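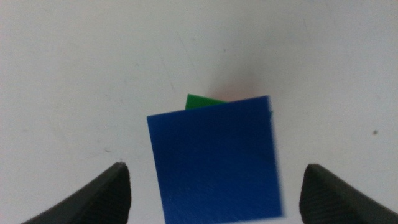
Abb. 1: Blaues Quadrat auf grünem Quadrat, Greifer geöffnet. Ansicht der Handgelenkkamera.

Zwischenbericht an den Fördergeber
Vorhaben: Regeln für den Stapelversuch, Teilprojekt Volari
Berichtsstand: 24. April 2020
Verfasser: Ataberk Ertürk, Standort Bornonport
Gegengelesen: Hefin Humphreys, Fokham

1. Stand der Arbeiten

Der Regelentwurf für den Stapelversuch liegt in der zweiten Fassung vor. Er umfasst sechs Regeln, von denen wir zwei für anwendbar halten. Die übrigen vier sind formuliert, aber nach unserer Einschätzung nicht so, dass zwei Personen damit unabhängig voneinander zum selben Urteil kämen. Im Antrag hatten wir für diesen Berichtszeitraum einen abgestimmten Entwurf zugesagt. Den gibt es nicht.

Anwendbar sind Regel 1 (Ausgangslage der Teile wird vor jedem Durchgang festgehalten) und Regel 4 (ein Durchgang wird nicht nachträglich gestrichen). Beide sind banal, und beide wurden in den alten Protokollen regelmäßig verletzt.

2. Regel 2: Was heißt »gestapelt«?

Der Entwurf verlangt, dass das obere Teil »deckungsgleich« auf dem unteren liegt. Abb. 1 zeigt, warum wir damit nicht weiterkommen. Das blaue Quadrat liegt über dem grünen und ist dagegen leicht verdreht, oben steht ein schmaler grüner Keil vor. Nach dem Wortlaut ist das kein Stapel. In Fokham würde man diese Lage als erfüllt werten, in Bornonport nicht, und beide Seiten berufen sich auf denselben Satz.

Der Vorschlag aus Fokham, einen zulässigen Verdrehwinkel festzulegen, ist vernünftig, verschiebt das Problem aber auf die Messung. Die untere Kante des blauen Quadrats liegt in dieser Ansicht außerhalb des Bildes, und die rechte Kante ist leicht unscharf. Einen Winkel aus einer solchen Aufnahme abzulesen und danach über »erfüllt« oder »nicht erfüllt« zu entscheiden, halte ich für Scheingenauigkeit. Herr Humphreys sieht das milder. Wir haben die Frage offen gelassen.

3. Regel 3: Abstand der Greiffinger bei der Bewertung

Bewertet werden soll erst, wenn der Greifer die Teile freigegeben hat. In Abb. 1 stehen die Finger weit auseinander, links und rechts des blauen Quadrats ist weiße Fläche zu sehen. Das wäre im Sinne der Regel in Ordnung. Eine Einzelaufnahme sagt allerdings nicht, ob gerade abgelegt wurde oder ob der Greifer erst zufassen soll. Die Regel muss deshalb an den Zeitpunkt im Ablauf gebunden werden. In der jetzigen Fassung steht davon kein Wort.

4. Regel 5: Zustand der Arbeitsfläche

Gefordert wird eine »saubere, einfarbige Unterlage«. Die Fläche in der Abbildung ist weiß und hat kleine dunkle Punkte und schwache Schlieren. Ob das sauber ist, hängt davon ab, wen man fragt. Wir schlagen vor, das Adjektiv zu streichen und stattdessen eine Leeraufnahme der Fläche zu Beginn jeder Versuchsreihe zu verlangen. Gegen die ebenfalls diskutierte Reinigungsvorschrift mit Unterschriftenliste spricht, dass solche Listen erfahrungsgemäß am Ende des Tages in einem Zug ausgefüllt werden.

5. Regel 6: Übernahme des Shin-Bogens

Der Shin-Bogen, unser älterer Prüfbogen, sollte unverändert als Anlage übernommen werden. Davon raten wir ab. Er fragt vor allem, ob Felder ausgefüllt sind, und kaum, was darin steht. Ein vollständiger Bogen wurde bisher als Nachweis guter Praxis behandelt. Dafür fehlt jeder Beleg.

6. Abweichungen vom Arbeitsplan

Der Vergleich zwischen den beiden Standorten wird verschoben. Ihn mit dem jetzigen Wortlaut durchzuführen, ergäbe Übereinstimmungswerte, die gut oder schlecht aussehen können und in keinem Fall etwas bedeuten. Neuer Termin ist September. Zusätzliche Mittel werden nicht beantragt.

7. Nächste Schritte

Neufassung der Regeln 2 und 3 durch Bornonport
Leeraufnahme als Ersatz für Regel 5, Textvorschlag aus Fokham
Entscheidung über den Shin-Bogen, hierzu bitten wir um Rückmeldung des Fördergebers

Ob am Ende sechs Regeln stehen bleiben, ist offen. Die im Antrag genannte Veröffentlichung als Leitfaden sollte bis zum Vergleich der Standorte nicht angekündigt werden.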